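Flovov
workshop rules, posting them as a thread bc three groups asked this month. numbered so you can yell at me by number

1/
context for new people: I look after the handheld gripper bench at the Endville shop. Demos go in, Drollon arm learns from them. my whole job is making the demos not suck. what follows is what we do, steal whatever

2/
these are house rules. not a certified standard, not a safety doc. if your site has a safety doc read that FIRST. anything with a powered arm in reach of a person is a different thread and I'm not the right person to write it

3/
why rules at all. April batch: 800 demos, 793 usable. batch before that we threw out so much I don't want to type it. same people, same tool, same task. only difference was a one page sheet taped by the door

4/
rule one. write the task down before anybody picks up the tool. one sentence. start state, end state. if two people read it and picture two different end states, rewrite it. "put it away" is not a task

5/
rule two. clear the table. clear as in phones, coffee, tape rolls, your badge. every extra thing on there is something the policy can latch onto. we lost half a day to a mug once. the arm was steering by the mug

6/
(it was my mug)

7/
rule three, surface. plain and matte. white is fine. shiny is not. if you use paper or a sheet, pull it flat and tape the underside, wrinkles throw little shadows and they move when you bump it

8/
rule four, fingers open at start. wide open, every time, same opening. don't start half closed because you're eager. first second of a demo should look boring. if it looks boring you did it right

9/
rule five. container goes at the far side, task area stays free in front of it. leave yourself reach. people crowd the tray up close and then there's no approach in the data at all, the tool just sort of arives

10/
open fingers, white top, divided tray. three views from the bench:

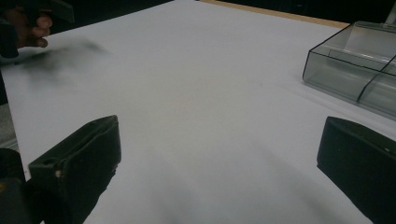
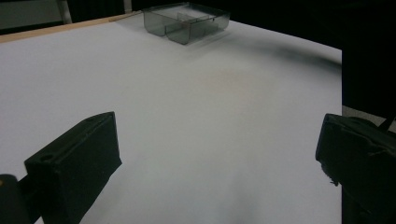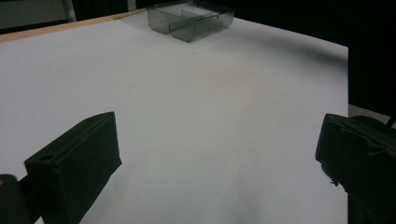

11/
rule six. look at your start view before you record. can you see both fingertips? can you see the target? if either answer is no, fix your wrist, then go. takes two seconds and saves a relabel

12/
rule seven, see-through stuff. clear and smoky plastic is HARD. edges come and go with the light. so don't swap trays in the middle of a batch, and if you do have to swap, new batch number. I mean it. we mixed two once and spent a week blaming the network

13/
dividers count too. if a tray has compartments the task sentence has to say which one. "left compartment" from whose left? say "near the wood edge" or whatever your table has. pick something that doesn't move

14/
rule eight. hands. if two people work one table, agree who goes first and who waits. a hand in the picture isn't an automatic reject but you tag it. tag is "hand". not "person", not "arm", not "my bad". one word, everyone the same

15/
and tag it at the time. nobody ever goes back, I've never gone back

16/
rule nine, shadows. overhead light on, same lights for the whole batch. you WILL get shadows from the tool and from yourself, that's fine, the arm makes shadows too. what's not fine is someone flipping the second bank of lights on at lunch

17/
rule ten. speed. move like you're handing someone a full cup. fast wrist = smear = useless frames. slow is not bad data. fast is very often bad data. new people always rush, then they overcorrect and creep, then around demo 10 they settle down. let them have those 10 and don't score them

18/
so yeah, 10 rules. there was an eleventh about snacks but it got folded into rule two

19/
checks before a batch, copy paste:
task sentence written
table clear
sheet flat
lights set
finger pads on tight
cable free, not wrapped around your elbow
clock on the logger matches the clock on the wall
batch number on the whiteboard

20/
checks after:
count on the logger matches the count on the whiteboard
tags filled in
look at the first demo and the last demo side by side. if the tray wandered, write down that it wandered. don't nudge it back and keep quiet

21/
that last one is the rule people break most and I get it, it feels like tattling on yourself. but a drifting tray that's written down is usable. one that isn't just looks like noise to whoever trains on it

22/
pads: wipe them when you start and when you stop. grit on the pads changes the grip and chews up the surface. if a pad is worn past the line on the spare, change both. never just one, they close crooked

23/
someone asked about throwing demos out. ours: dropped object, wrong compartment, tool bumped the tray hard, recording started late. those go in a reject folder with a reason. don't delete. the folks at the Delacroix site actually train on our drops now so I was glad we kept em

24/
a clumsy demo that gets there is KEPT. little wobble, second try at the grasp, fine. if you only keep the pretty ones the arm has no clue what to do when it misses

25/
someone else asked do we need 99 percent good before we train. no. you need to know which ones are bad. that's a different thing and it's a lot cheaper

26/
who can stop a batch: anyone. first day, tenth year, doesn't matter. say stop, tool goes down on the table, we talk. no one has to explain until the tool is down

27/
breaks. the tool gets heavy faster than you think and tired wrists tilt. swap people when the tilt shows up, you can see it in the start view, the table edge starts leaning. don't wait for somebody to complain

28/
if you change ANY of this for your own bench that's fine, just write your version down with a number on it. ours is on its fourth. Drollon bench next door has its own sheet and theirs says left-handers flip the tool, ours says don't. both ok as long as the sheet says which

29/
will post the one page version when I fix the typos, it says "griper" twice. replies open, batch naming questions go to the shop inbox please, I lose them on here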